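蝶の壁紙と鉢植えの机まわり　写真ページ

とりいそぎ写真だけ上げます。文章はあとで直す、たぶん直さない。

植え替え用の小さい作業スペース、壁紙を張り替えてからまだちゃんと載せてなかったので。ピンクの地に蝶と蛾。遠くから見るとかわいい、近くで見ると目玉模様がけっこう迫ってくる。張る前はもっと淡い感じになると思ってた。全然淡くない。でも気に入ってます。

壁紙はMakowskaの柄番号2791。問い合わせが何件か来てたのでここに書いておきます。在庫はわからないです、直接聞いてください。うちは3本買って、余りは引き出しの底に敷いた。

写真は3枚。順番はてきとう。サイズがばらばらなのは見のがしてください。

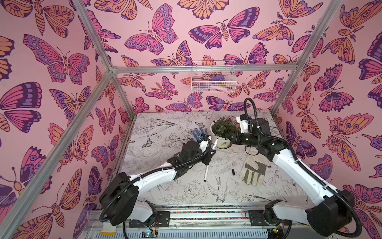 写真・文：Brandov園芸室

鉢は机の奥のほう。手前には土がぱらぱら。白い天板だと土の粒がほんとによく目立つ。濃い色にすればよかったかと一瞬思ったけど、花と鳥の線画がどうしても使いたくて白にした。牡丹がいちばん大きくて、その近くに尾の長い鳥。線だけで色がないから、壁がうるさくてもなんとかなってる（と思う）。

白いペンと手袋も出しっぱなし。指先が青いのと、ベージュの軍手っぽいの。よく聞かれるんですが、手袋は使い分けてます。薄いのは苗をさわるとき、厚手のは鉢を運ぶとき。逆にするとどっちもやりにくい。片方だけ見つからない日がとても多い。

奥の壁の白いワイヤーかごは後からつけたもの。紫のと、うすいピンクのと、あと細かいのがいくつか。引っかけるだけなので高さを変えるのも楽。机に置くと土をかぶるので、こまごましたものはなるべく上へ。なるべく。

枠は銀色のアルミ。Duvixのを切ってもらって、組むのは自分で。ねじを11本なくして買い足した。あとで植木鉢の受け皿から全部出てきた。最初は木で作るつもりで図面まで描いたんですが、水を使うのでやめ。アルミは拭けばおわり。ピンクと銀、合わないかと思ったら意外とふつうでした。

壁紙を張るときのメモも一応。

まず角から。角をまたいで1枚で張ろうとすると必ず浮く。うちは左、奥、右で分けて張りました。柄あわせは奥の壁だけがんばって、左右はあきらめた。大きい蝶が途中で切れるのが嫌な人は、先に床に並べて位置を決めてから切ったほうがいいです。わたしは切ってから並べた。

のりはGiveroの薄いやつ。ヘラは硬いのだと表面に線がつくので、タオルを巻いて使用。気泡は針でつついて押さえる。翌日になるとだいたい消えてる。消えないのもある。
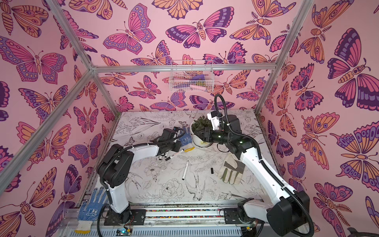

敷いてあるマットの話を少し。ふちまでまっすぐ切るのが大変で、定規がすべって2回やり直しました。幅は88センチで注文、端はあとで現物にあわせてカット。牡丹のほかに百合と葉っぱと枝、それから羽をひろげたつばめ。つばめは手前のほうに来るように置きたくて、向きをさんざん迷ってこれに。

汚れについて。白なので汚れます。まんなかと手前がとくに。乾いた土は刷毛で集めて、残ったら固くしぼった布。ぬれた土をいきなりこすると線画のすきまにのびて、うす茶色になるのでおすすめしない。洗剤は使ったことないです。線が落ちたらこわい。

あと、受け皿なしで水をやらないこと。マットの下に水がまわるとしばらく乾かない。めくって立てかけておけばなんとかなるけど、場所をとる。

壁紙の汚れも聞かれたので。紙なので水拭きは軽く、はねた土は乾くまで待ってからブラシ。下のほうはどうせ葉っぱで隠れるので放ってある。もし張り直すなら下だけ別の紙にするかも。余ってるぶんを引き出しに使わなければよかった。

かごの中身はよく変わります。今は紫のが上で、ピンクのが底に横になってて、間に黄緑の小さいの。定位置を決めようとしたことはある。3日で元どおり。

柄の中では左の壁の上のほうにいる、オレンジとピンクの大きいのがお気に入り。蝶なのか蛾なのか見分けがつかない。触角がふさふさしてるのは蛾だと教わったけど、絵なのでどこまで正しいかは不明。右の壁の、いちばん大きいのは張るのもいちばん苦労しました。羽のふちの丸い模様がずれるとすぐわかる。近くで見るとちょっとずれてます。見ないでください。 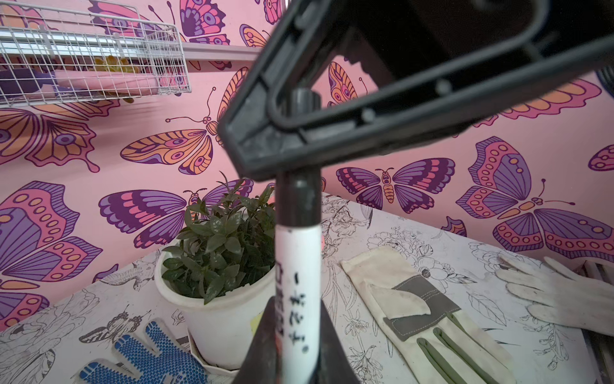 Brandov園芸室にて、2021-03-25

白いラベルに縦書き。黒い文字は手書きです。ラベルは細いものに巻くと端から浮いてくるので、貼る前に指で丸めてくせをつけておくと少しもちがいい。少しだけ。油性ペンは書いてすぐさわるとにじむ、これは毎回やる。

左のほうに鉢植えがあって、そのかげに紫の蝶が半分かくれてる。ここの重なりがすき。植物が伸びるとそのうち全部見えなくなるはずなので今のうちに。すぐ上のオレンジのは触角がくるんと長くて、ななめに飛んでます。こういう細かい柄は、張ってるあいだは全然気がつかなかった。

背景がにぎやかなので、葉の写真をきれいに撮りたいときは後ろに白い紙を立てます。厚紙でじゅうぶん。めんどうなときはそのまま撮る。ほぼそのまま。

暗くなってからの写真も載せるつもりが、ぶれててだめでした。ピンクがだいぶ濃く写るので、壁紙を選ぶ人は昼と夜と両方見たほうがいいかもです。見本はなるべく大きいので。小さい切れはしだと蝶の羽だけしか入ってなくて、全体の感じがわからない。

追加でひとつ。枠の寸法を教えてほしいという件、図面を探してるんですが見つかってないです。見つかったらこのページの下に足しておきま す。マットの柄違いについては同じところに鳥だけのもあった気がする、うろ覚え。

鉢の土の配合は別ページに書いたのでそちらを。古いページは数字がまちがってるとこがあるので、新しいほうを見てください。

次は棚の上を片づけてから撮る予定、3月中にできれば。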